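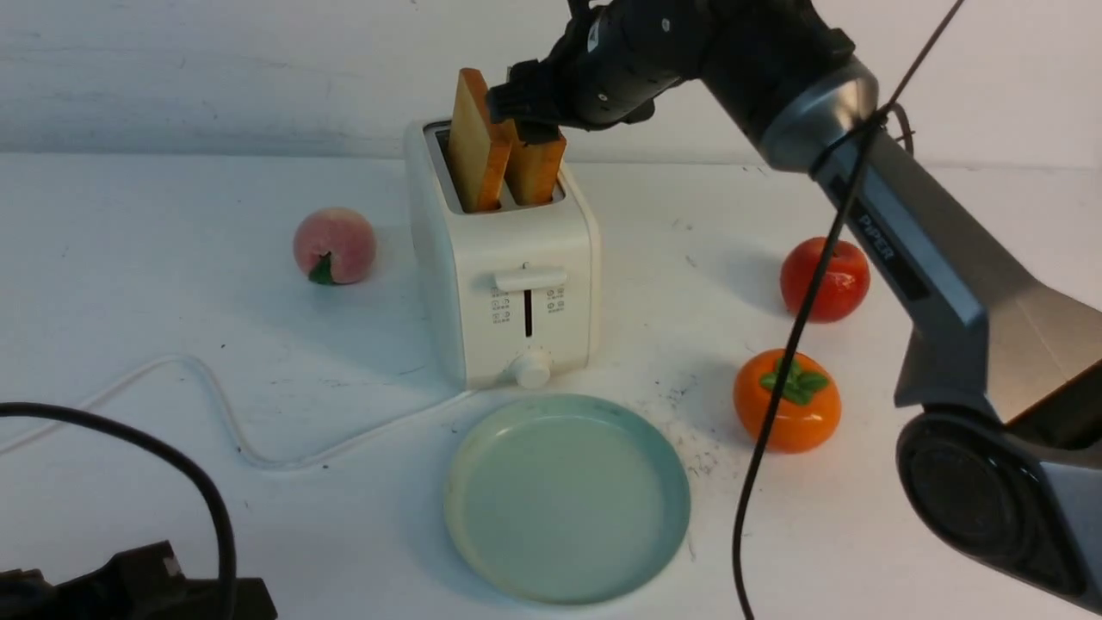
Frühstück zu zweit, Galerie vom 31.10.2021

Morenike schwört auf Toast, ich bleibe skeptisch. Ein weißer Toaster, zwei Schlitze, ein runder Drehknopf für die Bräune: Was genau soll daran besser sein als an der Pfanne? Die Krümel auf dem Tisch sprechen jedenfalls nicht dafür.

Und der Teller? Finn hält das blasse Ding für Frühstücksgeschirr, mir wäre ein Brettchen lieber.

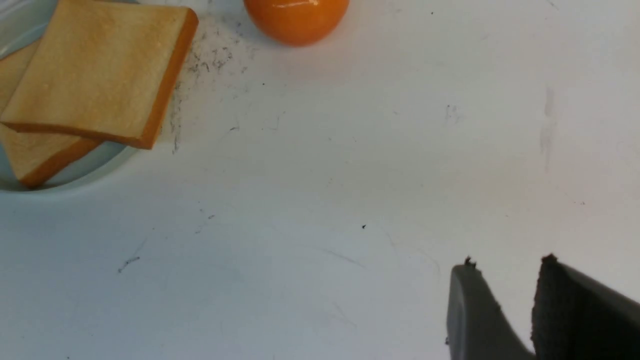 Ob zwei Scheiben satt machen, bezweifle ich ebenfalls. In Plemitz gab es bei Lieselotte früher fünf, mit Butter bis an den Rand.

Text: Nele Heitmann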